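Start | Termine | Kochgruppe | Protokolle | Kontakt

Protokoll der Kochgruppe Vulcombe
So., 19. Februar - von Diễm Âu
3 Kommentare · 18 Mal geteilt

Anwesend: Đức Từ, Lợi Doãn, Thịnh Quan, Diễm Âu (Protokoll). Entschuldigt: Phong Bùi.
Das Protokoll vom Dezember wird ohne Änderung angenommen.

TOP 1: Schüsseln und Tischwäsche

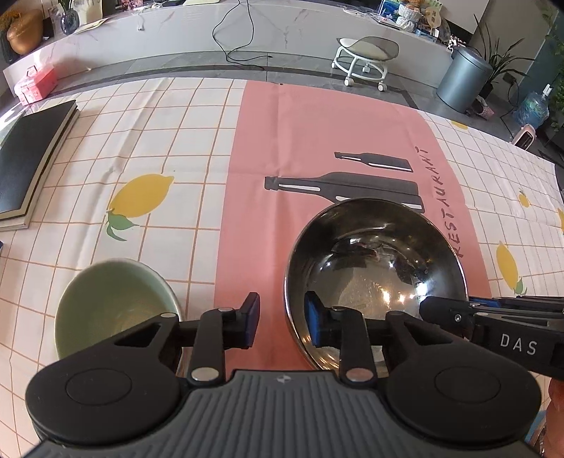
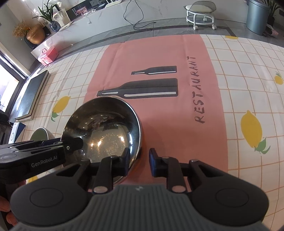 Lợi stellt den Plan für das Nudelessen vor, und die Runde ist sofort dabei - 72 Anmeldungen liegen schon vor, so viele hatten wir noch nie! Der Teig wird am Vorabend angesetzt, die Brühe kommt morgens auf den Herd. Für das Anmachen des Salats wünscht sich Đức die große Edelstahlschüssel, die glänzt wunderbar und macht sich auch auf dem Buffet gut. Die kleine hellgrüne nimmt Thịnh für die Kräuter. Die Decke mit der rosa Mittelbahn und dem Karomuster gefällt allen sehr, sie kommt auf den Haupttisch. Vorher bügelt Diễm die Falten heraus.
Beschluss: einstimmig so angenommen.

TOP 2: Einkauf
Thịnh hat bei Nutsugah angefragt, Reisnudeln und Sojasprossen kosten zusammen 87 Euro. Das ist ein schöner Preis, wir bestellen. Limetten und Koriander holt Lợi frisch vom Markt. Offen ist noch, wer die Getränke fährt - Diễm fragt Phong.

TOP 3: Rezeptheft
Đức hat ein Kochbuch von 1927 mitgebracht, herrliche Suppenkapitel! Zwei Rezepte daraus probieren wir beim nächsten Treffen und nehmen sie bei Gefallen ins Heft auf. Lợi tippt sie ab.

TOP 4: Verschiedenes
Der Schlüssel zum Vorratsschrank liegt ab sofort bei Thịnh. Wer noch Schöpfkellen zu Hause hat, bringt sie bitte mit.

Ende der Sitzung: 18 Uhr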